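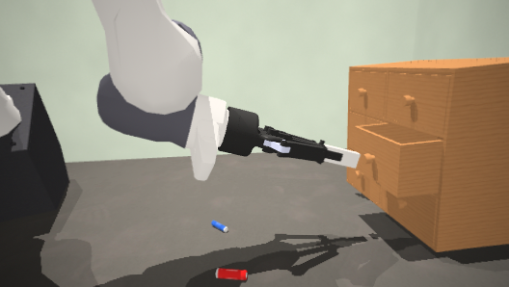

Figure 4. Orange wooden chest of drawers, rendered.

Home Issues Articles Authors Search

4. How long do people keep a chest of drawers?

The figure most often repeated in the trade is that a wooden chest of drawers stays in one home for twenty years or longer. We have tried to trace it and have not got far. The Hodberg survey gives it without a source, and the later Sondum report cites Hodberg. Neither says whether the clock starts when the piece is bought new or when it comes into the present home, and for second-hand furniture the two can be decades apart.

The Hodberg survey went out to 3,000 households and is often praised for its size. Size does not help much here. The main question was "How long have you had your oldest chest of drawers?", which asks people to pick out the piece most likely to flatter the result. Anything thrown away the year before is missing altogether. A home that had got through four cheap chests and kept one from a grandparent would be counted as a home that keeps its furniture.

Our own sample is far smaller, with 184 households in Nogueira and Astel, and we make no claim that it stands for anywhere else. We asked about every chest of drawers owned in the past ten years, including those given away, sold or left behind in a move. Of these households, 56 agreed to a second interview in December. Answers about pieces still in the home changed little between the two. Answers about pieces that had gone changed a good deal, and always in the same direction – people remembered having kept them longer.
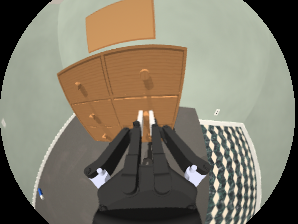

Figure 5. Brown wooden dresser with round drawer knobs, rendered in a curved view.

The reasons given for getting rid of a piece deserve the same caution. "It broke" was the usual first answer. When Luana Mendonça went back over the interviews, many of the breakages were a loose knob or a drawer that stuck, faults that the owners had lived with for years. In several cases the real event was a move to a home with fitted cupboards. We would not put a percentage on this. The line between a reason and an excuse was drawn by us, after the fact, and a second reader drew it elsewhere more often than we would like.

There is also the matter of what counts as keeping. A chest in a garage, full of paint tins, is still owned. Hodberg counts it. We counted it too, so as to compare like with like, though we doubt that anyone quoting the twenty-year figure has a garage in mind.

None of this shows that the figure is too high. It may even be right for some kinds of furniture. What we can say is that the published evidence would look much the same if it were wrong, and that makers who print it in their brochures are leaning on very little.

Related articles
Jucélia Barros: Who repairs a drawer?
Asking about things people no longer own
Second-hand wardrobes in Astel: a short note

Contact the editors | © The authors, 1 May 2026 | Back to top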